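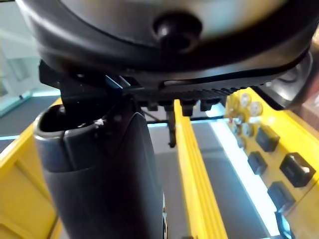

*Fig. 1. Wrist camera view during collection, with the gripper over the yellow bins.*

## 3. Collecting the demonstrations

Our group (Radu Nedelcu, Iulian Ilie, Petrică Mihăilă) was given one arm and the use of the bench until the end of July. The aim was a set of demonstrations large enough to train a picking policy on sorting small parts. Virgil Moldovan supervised and set the target at 600 episodes.

### 3.1 Procedure

One person moved the arm by teleoperation and a second kept the log. We swapped when the operator asked to. An episode started with the gripper above the bins and ended when the part had been released or the operator gave up. Failed attempts were saved with a flag in the log.

Start positions were read from a printed list so that we did not keep choosing the easy ones. Parts were put back by hand between episodes.

### 3.2 Camera

The wrist camera is small and sits close to the gripper. The housing takes up the whole top of the view and a finger covers much of the lower left and centre (Fig. 1). We tried cropping the top away, but then the rack was lost, and Iulian wanted to keep it as a cue for how far the gripper was open. All the data uses the full view.

Bright edges were a nuisance. In Fig. 1 there is a pale strip of light along the right side of the grey compartment floor. We left the lighting alone after the first session so that the recordings would match.

### 3.3 What we collected

| Item | Count |
|---|---|
| Episodes recorded | 600 |
| Kept after review | 372 |
| Labelled grasp frames | 2279 |

Most of the rejected episodes came from the first sessions, when the clocks on the camera and the arm had drifted apart. Petrică found this on a Friday while replaying episodes in Flirow. The joint readings ran behind the pictures, and we could not correct them afterwards.

Review was done by two of us separately. Where we disagreed, Radu decided.

### 3.4 Problems still open

- The divider hides part of the floor at low approach angles.
- The export script drops the last 3 frames of each episode.
- Operators differ in speed. We have not corrected for this.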